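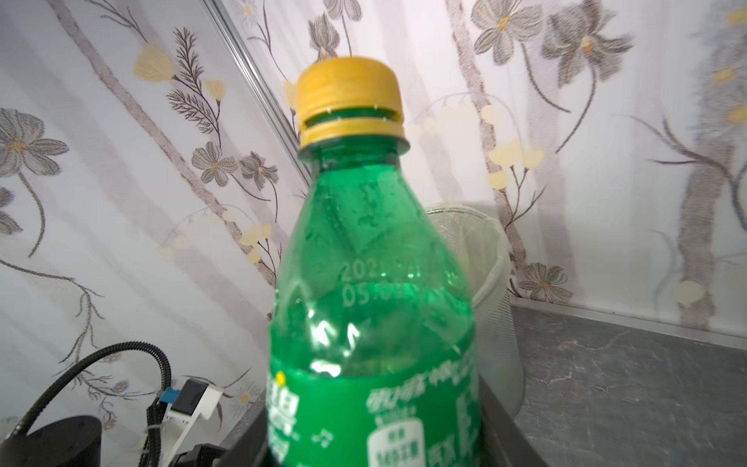

Objet : Re: [liste-sandent] Bouteilles vertes, bouchons, bac de l'entrée

Bonjour à toutes et tous,

Je réponds vite, entre deux trucs. Le message d'origine est recopié dessous pour ceux qui ne l'ont pas eu (apparemment la liste a encore mangé des mails).

> Envoyé le 14 juillet 2026
>
> Bonjour,
> Deux questions sur les boissons de la réserve.
> 1) Les bouteilles de soda vertes, celles avec le bouchon jaune moutarde et l'étiquette en chinois : quelqu'un sait-il lire la date ? Je vois bien un code imprimé en blanc au-dessus de l'étiquette, sur deux lignes, mais avec le reflet je n'arrive qu'au début : 202 puis je ne sais quoi, et en dessous 05:0 quelque chose. Est-ce que c'est une péremption ou une date de fabrication ? On en a 29 et je ne voudrais pas en servir des vieilles.
> 2) Les bouchons, on les laisse dessus ou on les enlève avant de mettre les vides au bac ? J'ai entendu les deux.
> Et accessoirement, les étagères Hovland du fond sont pleines, je ne sais plus où poser les cartons.
> Merci d'avance

Pour la date. La deuxième ligne avec les deux points, c'est sûrement une heure, donc l'heure de remplissage. Et s'il y a une heure, la ligne du dessus a de bonnes chances d'être le jour de production. Sur beaucoup de boissons importées de Chine on imprime la date de fabrication, et la durée de conservation est écrite à part, en mois, dans le petit texte de l'étiquette. Cherchez les caractères 保质期 (durée de conservation), suivis d'un chiffre puis de 个月 (mois). Vous ajoutez à la date du code et c'est bon. Je ne garantis pas que ce soit sur le petit cartouche blanc, faut tourner la bouteille.

Normalement l'importateur colle aussi une étiquette en français avec la date limite. Regardez au dos, ou sur le carton. Si vous ne trouvez ni l'une ni l'autre, on ne sert pas, on met de côté et je demande à Floltar, c'est eux qui ont livré en avril.

Pour lire le code malgré les reflets : mettez-vous dos à la fenêtre, un bout de papier sombre derrière la bouteille, et inclinez doucement. Le blanc sur du vert transparent ça ne se lit pas bien sur fond clair. Ou la lampe du téléphone en rasant. Ca marche presque à tous les coups. Et notez la date au marqueur sur le carton une fois trouvée, pas sur les bouteilles svp, ça s'efface et ça salit les mains.

Attention aussi à l'anneau. Sous le bouchon il y a la bague jaune, qui se détache quand on ouvre. Un petit jour entre les deux ne veut pas forcément dire que la bouteille a été ouverte, il y a les petits ponts en plastique qui tiennent encore. Essayez de faire tourner la bague avec le bouchon – si le bouchon tourne tout seul sans craquer, à la poubelle.

Pour les bouchons : on les LAISSE. On vide, on écrase un peu dans la longueur, on revisse. J'avais écrit le contraire sur l'affiche de l'an dernier, désolé, c'était l'ancienne consigne, je l'enlève. Si quelqu'un collecte encore les bouchons à part pour une asso, qu'il me le dise et on mettra un bocal.

Et les vides vont au bac jaune de l'entrée, pas dans les corbeilles à papier. J'ai passé ma soirée à en ressortir 13 des corbeilles, il y en avait avec un fond de soda, tout collait.

Les étagères Hovland maintenant. La moitié du bas est prise par les vieux catalogues Rellbridge, personne ne les ouvre. Je propose de les descendre à la cave et de mettre les cartons de boissons à la place, en bas parce que c'est lourd. Les plus anciens devant. Les gobelets remontent au-dessus. Si quelqu'un tient aux catalogues, qu'il se manifeste avant que je sorte le diable.

Pas plus de deux cartons l'un sur l'autre svp, celui du dessous s'affaise.

Voila, je file. Si quelqu'un arrive à lire le code en entier, répondez à la liste, pas à moi seul.

Bonne journée

--
Réserve et cuisine, local Sandent
Pour se désinscrire : répondre à ce message avec STOP en objet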